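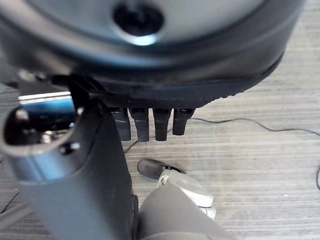 Four gray fingers, pointing down.

I stopped wearing a watch in December and I'm not going back. My old Mikkelsen cost me 327 dollars, which felt like a fortune at the time, and I loved it for years. Then the strap broke, I left it in a drawer, and I found out how often I'd been checking it for no reason at all. In line at the bank. At dinner with my own sister!

My friend Despina Pappas thinks I'm being silly. She says a person who's late 2 times in a month needs more clocks, and okay, she has a point — I did miss the start of her birthday lunch. But I ate slower when I got there, and I stayed until they were stacking the chairs.

I do think we've let the minutes get too bossy. My grandmother ran a whole house by the light in the kitchen window and the bread was always ready when we came in. I can't bake, so I won't claim the same results. I just like an afternoon that feels long again, and I'd take that over a new strap. The drawer can keep the watch for now.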